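The Soup at Number 17

The kitchen opened at nine in the morning, and by five past we already had a customer.
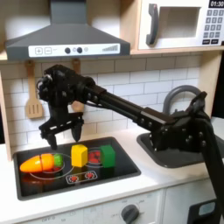

She was a bear, I should say, and a big one, with a ribbon around her neck and a coat she refused to take off. She had come all the way down from Plemel on the slow bus, and she wanted carrot soup. Not a big bowl, she said, just enough to put the feeling back in her paws.

I was seven years old and I was the cook, the waiter, and the person who took the coats (when they let me). My little sister was the dishwasher. She was also the river police, but that was only if somebody fell in the sink.

"Carrot soup!" I shouted, because a real restaurant shouts.

"Carrot soup!" shouted the dishwasher.

Oh, I loved that carrot! It came apart in two with the best sound in the whole world, a sort of dry rip, and then you could press it together and do it all over again. I must have cut it 211 times that summer. I cut it for bears and for rabbits, I cut it for my grandmother, who paid in buttons, and once I cut it for no one at all, just standing there at the stove in my socks while the rain came down outside. The leafy green top was mine to keep in my apron pocket if a customer left without paying.

"And what goes in with it?" asked the bear.

I looked over what we had. There was the yellow block, which was butter on most days and cheese when the mice came in. There was the green block, which was harder. My sister said spinach. I said it was a piece of the sea from Runden, where our aunt lived, and that they cut it up in squares there and sold it off the boats.

"I'll have the sea," said the bear.

Well, that was the most wonderful order anyone had ever placed! We had never cooked the sea before. I turned the red knob, the one printed on the front of the stove that you had to turn in your mind, and I made the noise of the gas catching. My sister did the hood. The hood had a plus and a minus on it, and she always pressed plus, plus, plus, until she was roaring so loud with her cheeks puffed out that the bear had to lean in to be heard.

"Does it take long?" said the bear. "My bus goes back at noon."

I checked the microwave. It said 01:30. It had said 01:30 at breakfast and it had said 01:30 the night before, and I thought this was a very fine thing for a clock to do, to pick a time it liked and stay there. It meant that lunch was always just over and supper was always far away, and you could cook as long as you wanted in between.

"You've got loads of time," I told her. "It's only half past one."

"Then I've missed it," said the bear.

I hadn't thought of that. I stood there with my spoon. My sister stopped roaring, and it got very quiet, the way a kitchen does when the fan goes off.

"There's a boat," said my sister.

There was no boat. But she had her hand on the big gray faucet, and she had her river police face on, and I could see she was already building it. It would leave from the sink, she said. It would go by way of Sial, where they had to stop for lemons, and then up through the canal to Plemel, and a ticket cost 20 buttons, soup included. Bears could sit up front.

"Included!" said the bear. She was so pleased she took her coat off at last, and I hung it on the oven door.

So I cooked it. I put the carrot on the big ring and the butter beside it, and the sea went on the small ring with the little red pieces, very gently, because you mustn't boil the sea. I stirred and stirred. I put in pepper from high up. I tasted it and it was salty and sweet and a bit windy, and I've eaten in some lovely places since then, there's a little room with blue chairs in Stimier that I'd walk 39 miles for, but I have never tasted anything like that soup.

The bear had two bowls. She wiped her mouth on her ribbon, and she left us a button each, a brass one and a pearl one, and then my sister blew the whistle and the boat went out.

"Who's next?" I shouted.

It was the rabbits, and they wanted the carrot raw.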